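Visit report: open day at the Stilholm workshop
May 24, 2025

We had been invited already in November, but that date did not suit us, so it was in spring that four of us from the repair cooperative at last took the train to Stilholm. The open day began at ten. At the door we received a badge, a map on pink paper and a very strong coffee.

Stilholm is a smaller place than I had expected. It lies behind the old dairy and is shared by two firms. Jovley refurbishes used office computers and workstations, and Van Dijk builds the fixtures and does the programming for the robots. They have worked together for 2 years.

The first part of the tour was the goods-in hall. Used machines come on pallets, mostly from offices which change everything at the same time. Our guide was Bent Thygesen, who speaks quietly, so it was wise to walk near him. He told us that Jovley received 552 workstations last month and that a little more than 500 of them could be sold again. The others are taken apart for parts. I asked what happens with machines that have a password in the BIOS, and he made a long face. That is still work for people, and it takes much time.

In the next room we saw the cleaning benches and the shelf system, which is called Grallen. I must say I did not understand all of Grallen. Each shelf has a light, and the light tells the worker which box to take, but when we stood there two lights were on and the worker took a third box. She said it was correct.

After lunch (soup and rye bread, good) came the part for which most of the visitors had come, the robot cell for processors and memory. The task looks simple when a person does it. The processor must come from its pocket in the fixture, over to the open computer, and down in the socket with the right orientation. In this type of socket the pins are on the board and not on the chip, and if you bend one, the board is often lost. Bent explained that the arm has one camera close to the gripper and that another stands at the side, so that the operator can compare. The fixture is printed in their own house, and they have changed the drawing many times. The heights of the small holders were the difficult thing, he said, because the fingers must have room to go down on both sides.

I had thought that a robot for such work would be fast. It is slow – slower than my colleague, who has done this by hand since she was nineteen. But Van Dijk are not looking for speed at this stage. They want the same movement again and again, and they write down every attempt. On the wall was a sheet with 61 attempts from the week before, with notes by hand in the margin. My favourite note was only "why?".

We stood at this cell longer than the programme allowed, and the next group had to wait for us a little. 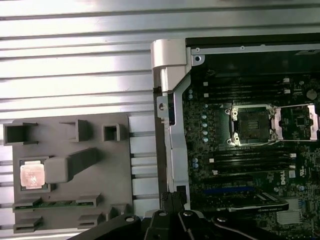
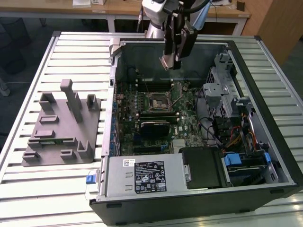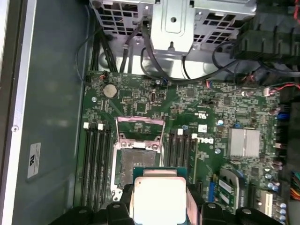

The processor work at the Dell workstation.

Marit wrote to me on the train home that she would rather see the robot take memory out than put processors in, as in our own workshop it is the old modules that hurt the fingers after a whole day, and a bent pin we see perhaps twice in a year. I have sent her question on to Stilholm and will add the answer when it comes.

Related items
Notes from the spring meeting of the cooperative
How we test used power supplies
Visit to the cable recycling plant
Which screwdrivers we bought again

We use cookies to remember your language. By reading further you accept this.

Contact | © The repair cooperative | Back to top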